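Werkstattbuch, Januar, Vormittag ab 8:40

Fortsetzung Ananasfaser. Die Blätter vom letzten Durchgang sind aufgebraucht, Reste liegen getrocknet im Regal bei den Schöpfrahmen. Triin Org hat gefragt, ob wir die Kronen überhaupt weiter verarbeiten wollen oder auf Lauch umsteigen. Vorerst Kronen. Der Lauch gibt ein glasiges Blatt, das beim Trocknen stark schrumpft, und für die Einbände von Mesdale brauchen wir etwas, das plan bleibt.

Vorbereitung wie gehabt: Blätter einzeln vom Strunk abziehen, von außen nach innen. Die innersten, hellen Blätter aussortieren, die haben kaum Faser und machen die Pulpe nur schleimig. Spitzen abschneiden. Der Länge nach halbieren, dann quer auf Daumenbreite. Beim letzten Mal war zu lang geschnitten, die Fasern haben sich im Holländer um die Welle gewickelt und ich musste zweimal abstellen und mit der Pinzette ran.

Eingewogen: 519 g Blatt, geschnitten. Topf 2 (Edelstahl, der mit der Delle). Soda 100 g, erst in warmem Wasser gelöst, dann zugegeben. Wasser so aufgefüllt, dass alles gut bedeckt ist.

Kochbeginn 9:15. Leichtes Sieden, Deckel schräg aufgelegt, Abzug an. Nach einer Stunde Probe gezogen: Blatt noch zäh, lässt sich der Länge nach reißen, quer nicht. Nach zwei Stunden quer mit etwas Kraft. Nach drei Stunden löst sich die grüne Haut, wenn man sie zwischen den Fingern reibt (Handschuhe!). Abgestellt um 12:30. Die Lauge ist braun und riecht nach altem Heu, in der Halle hält sich das bis zum Abend. Tür zum Lager bitte zulassen, wenn gekocht wird, das Japanpapier zieht den Geruch an.

Gespült im Sieb, bis das Wasser klar ablief. Das hat deutlich länger gedauert als bei Flachs. Zwischendurch über Nacht einweichen wäre vermutlich besser, hatte ich auch schon mal so notiert und dann nicht gemacht. pH nach dem Spülen mit Streifen geprüft, knapp über neutral, reicht.

Schlagen: Hälfte von Hand mit dem Holzschlägel, Hälfte im Holländer. Von Hand bleiben die Fasern lang, man sieht sie im fertigen Blatt als feine Striche. Aus dem Holländer kommt es gleichmäßiger, aber auch stumpfer. Rūta Lukoševičius bevorzugt die Handvariante für die Vorsätze. Für die Deckelbezüge ist mir die Maschine lieber, der Kleister schlägt da weniger durch.

Bütte angesetzt mit der Holländerpulpe. Formationshilfe (die von Zeso) zunächst weggelassen, das Wasser lief aber zu schnell ab und die Blätter wurden wolkig. Dann eine kleine Kelle dazu, umgerührt, zehn Minuten stehen lassen. Danach ging es. Kleiner Rahmen, Filz von Dillura. Der neue Filz haart noch, bitte vor dem nächsten Einsatz auswaschen. In zwei Bögen stecken weiße Fussel, die bekommt man nicht mehr raus.

Gepresst, dann an die Platte gestrichen. Die dünnen Bögen sind am Rand hochgekommen, die dicken liegen. Rechnerisch liegen die dünnen bei rund 70 g/m², die dicken wollte ich bei 200 haben, gewogen wird nach dem Trocknen. Farbe im nassen Zustand oliv, das wird erfahrungsgemäß heller und geht ins Sandfarbene. Ein Streifen kommt ins Südfenster, die andere Hälfte ins Fach mit den Lichtproben, zum Vergleich.

Zum Material allgemein: Frische Kronen sind einfacher als angetrocknete. Die angetrockneten muss man vorher wässern, sonst schwimmen sie im Topf oben. Gelbe Blätter sind in Ordnung, matschige nicht. Wer Kronen mitbringt, bitte das Fruchtfleisch unten ganz wegschneiden, der Zucker schäumt beim Kochen und brennt am Topfboden an.
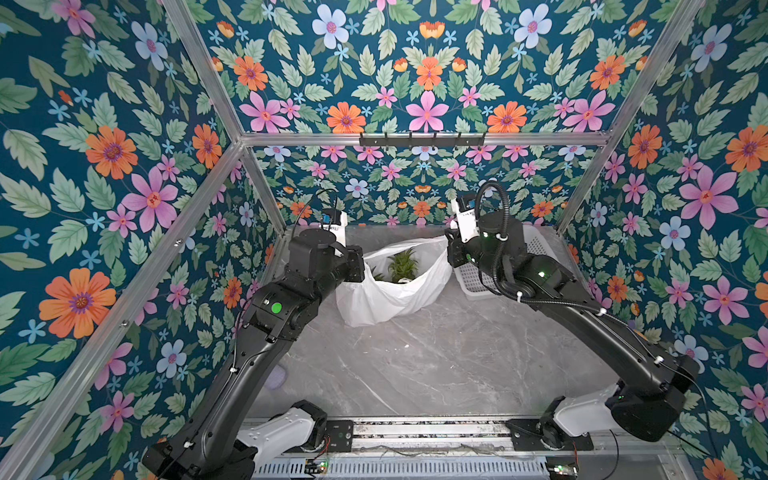
Blattschopf in weißer Plastiktüte, daneben noch etwas Grün.

In Tüten nicht länger als einen Tag lagern, danach umfüllen in die Kiste mit den Löchern. Geschlossene Tüte gibt Schimmel am Strunk, der frisst sich in die Blattansätze, und gerade dort sitzt die meiste Faser.

Offen:
Versuch mit Pottasche statt Soda, gleiche Kochzeit.
Mischung mit Hanf aus der Lieferung Sanna, erst mal ein Drittel Hanf.
Leimung: Gelatine oder gar nicht? Tinte läuft auf den alten Bögen stark aus, Bleistift geht gut.
Schlägel hat einen Riss am Stiel, Ersatz besorgen oder leimen.
Restpulpe steht abgedeckt im Kühlschrank, unteres Fach, beschriftet. Nicht wegwerfen.

Nachtrag 17:20: Die dicken Bögen noch feucht, Platte stehen gelassen, Ventilator auf kleiner Stufe. Ein dünner hat sich gelöst und ist beim Abnehmen an der Ecke gerissen. Kommt zu den Proben.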